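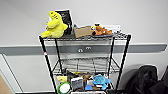 fenwoolly wrote:
I'd leave the middle shelf alone for a bit, if it were me. Every time I've had a clear shelf I've filled it within the fortnight and then wondered where the clear shelf went. Lovely little cart, by the way, and the yellow soft toy on the end has a very good spot up there.

marrowfat_pete wrote:
Have to disagree with you there, fenwoolly, though I say it fondly as you talked me out of that dreadful corner unit in July. An empty shelf in the middle with a crowded one underneath is a shelf in the wrong place. Bring half of the bottom lot up one, and you won't be on your knees every time you want something. I'm 11 years into a bad hip and I can tell you the bottom shelf of anything is where things go to be forgotten.

Stustbridge_Jo wrote:
Thank you both! I should have said more in my first post but I was typing with one hand and a cup of tea in the other. The cart is meant to end up as the play corner for when the grandchildren come, with a bit of room left over for my own odds and ends. The cuddly toys are staying on top, that much is settled, as the smallest one likes to say hello to them when she comes in (she says hello to the kettle as well, so I don't suppose they should feel too special). What I can't decide is what goes in the middle, and whether wire is any good for small things. I tried crayons on it this morning and half of them were on the floor before I'd turned round.

tansyandthyme wrote:
Oh, crayons on wire, I have been there! Put a liner down. You can get clear plastic ones cut to size, but I used the stiff card from the back of an old calendar and it has lasted beautifully, I only change it when somebody spills. Shallow trays work just as well, and you've already got a grey one under the orangey-brown animal on the top, so another of those on the middle shelf would look as if you'd planned it.

marrowfat_pete wrote:
Trays, yes. Liners, no, in my opinion. They slide about, they curl at the corners and the dust gets underneath. The point of wire is that the dust goes through it.

tansyandthyme wrote:
The dust goes through it on to the shelf below, Pete!

marrowfat_pete wrote:
Then you dust the shelf below. I didn't say it was a perfect system.

harbourlights30 wrote:
Can I put in a word about weight? We had wire shelving in the back room at Scanlon when I worked there, and the rule we were given was heavy at the bottom, always, and light on top. So I'd be careful about emptying that bottom shelf too keenly, especially with little ones who might hang on to the posts. Books, jigsaws and anything with a bit of heft can stay low, and soft things can go as high as you like. If the cart has wheels, lock them, and if they don't lock, I'd take them off altogether and have it standing on plain feet.

fenwoolly wrote:
That's sensible, and I'll happily give way on the empty shelf if it's to be for drawing things. A good height for a child to reach, too. I'd only ask you to keep one end of it free, Jo, so there's somewhere to put a finished picture down. My two used to leave theirs on the stairs and I slid down more than one dragon.

Stustbridge_Jo wrote:
A free end for finished pictures it is, I like that very much. And Pete, I've taken your advice as well and gone through the bottom shelf, and found a puzzle I bought at the Deltow craft fair and had completely forgotten owning, so you were right about things getting lost down there. The heavy boxes are going back where they were. I'm still wavering on liners.

One more question while I have you all. Does the flat cardboard box on the top look untidy to you, or is it just me? I keep meaning to swap it for something with a lid.

tansyandthyme wrote:
I rather like it. Cover it in wrapping paper if it bothers you, it'll take you ten minutes and you can change it at Christmas.

marrowfat_pete wrote:
Swap it. Cardboard sags.

fenwoolly wrote:
Leave it till the grandchildren have been, they'll want it more than anything else on there.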